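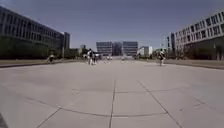

Flurkberg Residents' Association
Minutes of the general meeting, 4 September 2022

Held in the breakfast room of the Hostel, which was kindly lent to us again. Remedios Peñalver chaired and Kilian Kaufmann took these notes, with apologies for his spelling. 34 members signed the sheet.

1. Welcome and last minutes
Remedios thanked everyone for coming on such a warm evening and said how good it was to see the new families from the Sial end of town. The March minutes were agreed, with one correction: the piano given to the school was an upright, and the donor would like that known.

2. The choir from Flenitz
Most of the evening went to this, and gladly. The Flenitz choir has accepted our invitation for next spring and will bring 88 singers, quite a few more than we had pictured when we wrote to them. The Hostel can sleep 34 of them over two nights at the group rate. The rest will need beds with families, and the list went around the room during the discussion and came back with a very encouraging number of names on it. Anyone who missed it can put theirs down at the bakery until the end of the month. Please say if you have pets or steep stairs.

There was a long and friendly talk about supper on the first night. The older members remember the potato soup from the last visit fondly, and the younger ones would like something else as well. It was settled that there will be soup, and a second dish without meat, and that Kilian will ask the butcher about sausages all the same.

3. Concert
The church holds around 200 people, so tickets will be needed. Members get first choice, two each. A show of hands was in favor of keeping the concert free, with a basket at the door for the roof. Remedios will speak with the organist about rehearsal times — he has a wedding that same weekend and must not be crowded.

4. Lost and found
Left over from the summer picnic: a blue cardigan, a cake tin with a dented lid, one child's sandal. All are with Remedios, who would dearly like her hall shelf back.

5. Any other business
The bus to Sial now leaves ten minutes earlier in the morning, and several people have been caught out. A request for a bench at the upper stop was carried over to next time.

The meeting closed with coffee and plum cake. Next meeting same room, date to be posted in the bakery window.

K. Kaufmann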